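Stimton Staircases — Frequently Asked Questions

We get asked these most weeks, usually by someone standing in their hall with a tape measure in one hand and a phone in the other. If yours isn't covered, ring the workshop and ask for Sorcha Mackay.

Do I need a whole new staircase?

Probably not. Most people who come to us have a perfectly sound staircase wearing a terrible carpet. We can clad the existing treads, swap the spindles and handrail, and leave the structure alone. If it moves when the cat uses it, that's another conversation.

How long does it take?

A renovation is usually 3 days on site. A full replacement is longer, and depends on what we find when the old one comes out. In one house in Arkbridge we found a second, smaller staircase.

Can we still get upstairs while you work?

With cladding, yes, from 5pm each day, though you may be asked to step over things. With a replacement there will be one night when you can't. Karim Benkirane, who runs the fitting team, will tell you which night well ahead, so please don't leave your pyjamas up there.

What wood do you use?

Oak, ash or painted pine. Samples are free and we'd like you to look at them in your own hall, at the gloomy end of the afternoon, before you commit. Wood has grain, and grain varies. We can't make every tread match, and we've stopped apologising for it.
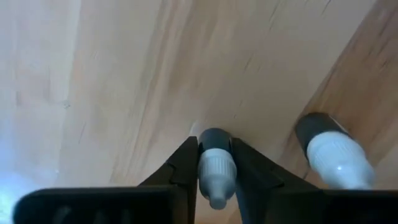
Light wood with darker streaks in the grain.

Will it creak?

Less than the old one. Anyone who promises you a silent staircase is selling carpet.

What does it cost?

Cladding for a straight flight of 13 treads starts at around £173 a tread, fitted. Winders cost more, as they're all different shapes and none of them is a shape you'd choose. We ask for a £500 deposit once you've signed off the drawings.

Is the Radwan handrail the same as the Bidimholm?

The Radwan is round and the Bidimholm has a flat top. People put post on the Bidimholm. Both come in the same timbers.

Do I need building regulations approval?

For cladding, not usually, but extra thickness can upset the height of the top and bottom steps, so we check it at survey. For a new staircase or a change of layout, quite possibly. Magnus Baxter deals with the paperwork and seems to enjoy it.

How do I look after it?

Vacuum, then a barely damp cloth. No steam mops, please, and no spray polish on the treads unless you want to reach the ground floor sooner than planned.

Do you take the old one away?

Yes, it's in the price. Tell us before we start if you want to keep the newel posts.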